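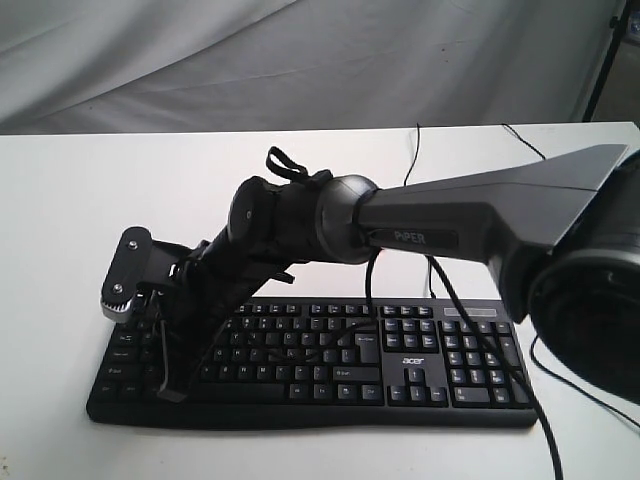 Clotby Records is looking for a part-time label assistant (and one or two demo listeners)

Hi! I run Clotby, a small electronic label that puts out mostly 12-inches, the odd cassette and whatever else I can talk the pressing plant into. We're at 22 releases now, which is 22 more than I planned on, and I've hit the point where the inbox is winning. I counted last night: 502 unopened demos. Some of you reading this are probably in there. Sorry! I'm getting to you.

So I need help, and I can pay for it.

The assistant job

It's 3 afternoons a week, starting in September, when the Cordeiro EP comes out and everything gets busy at once. You'd be doing a lot of typing: one-sheets, release notes, emails to shops, the mailing list, metadata for the digital stores (catalog numbers, writer credits, all that fiddly stuff that goes wrong if you rush it). You'd also be packing records. I'll show you how I like the mailers taped and you can tell me if your way is better. 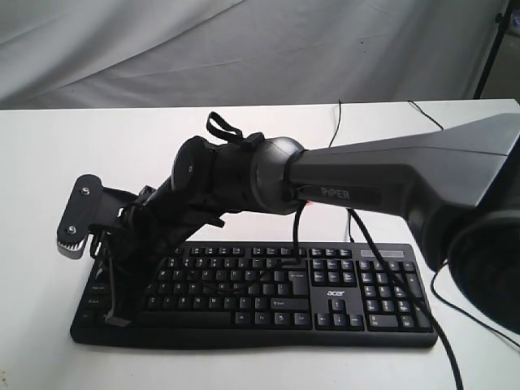

Keyboard and PiPER arm on a white tabletop.

I'd love somebody who writes the way they talk. Most label copy makes me want to lie down. If you can tell me why the B2 on the Bindorau record works and the B1 drags a bit (I said what I said), and do it in four sentences without using the word "sonic," we'll get along great. You don't need a music degree and you don't need to have worked at a label before. You do need to be OK with spreadsheets, and to answer emails from record stores like they're people, even the ones that still owe us for the last box.

Pay is hourly and goes out every two weeks. You can work from home for one of the afternoons once you've settled in. You get a copy of everything we press while you're here, plus the test pressings if we have spares.

The demo listeners

This one is smaller and a bit looser. I want one or two people who'll take a folder of demos each month, listen all the way through, and write me a line or two on each. It's a flat monthly fee. I'm after folks whose taste isn't mine: I lean dubby and slow, and I nearly passed on Traken because the first track was 154 bpm and I had a headache. It's our best seller. Please save me from myself.

If you make music, that's fine, but you can't send your own stuff through your own folder. Give it to me and I'll hand it to somebody else.
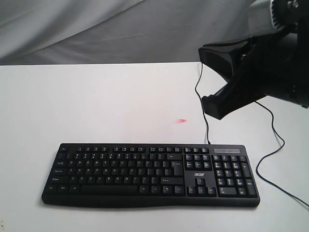 Acer keyboard, black.

How to apply

Email me through the contact page with "assistant" or "listener" in the subject line. No résumé needed for the listener spots. For the assistant job, send a résumé if you've got one, plus a short write-up of any record you've played more than twice this month. It doesn't have to be one of ours, and I won't hold it against you if it's country.

Deadline is 14 June 2019. I'll write back to everybody, though it may take me a couple of weeks (see inbox, above). Chats will be on the phone or over coffee, whichever you like better.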